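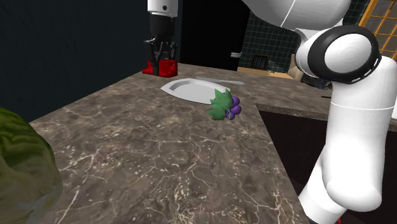 Knife left out on the counter: does it count as a hazard in sim?

tvisser
Posted 03/10/2021
We are writing house rules for the kitchen tasks at Lolton. The task is to pick up the red block and place it. The table knife is lying behind the plate and has no part in the task. My view is that anything with a blade should be flagged in the scene file, and the run should fail if the arm touches it. Do others do this?

molefe_bench
We don't. It's a simulation and it's a table knife. If you fail runs on contact you will throw out good grasps. Log the contact and move on.

Undico
I disagree with molefe_bench. Whatever you allow in sim ends up in the policy. We fail on any knife contact and keep a 50 mm clearance around the blade. Grapes and plate get a force limit only.

molefe_bench
50 mm is a lot on a busy counter. Did you lose many runs?

Undico
8 out of 300. I can live with that.

T. Sibiya
Two things to add to the rule. Say whether it covers the whole arm or only the gripper. People check the fingers and forget the elbow. Also give a speed limit for carrying the block low over the counter.

tvisser
Good point on the elbow. Draft is now: whole arm, fail on blade contact, log everything else. I put 15 mm for clearance. Speed still open.

Undico
15 is too tight for us but fine if you write down why.

molefe_bench
Still think logging is enough. I'll follow it for the shared scenes.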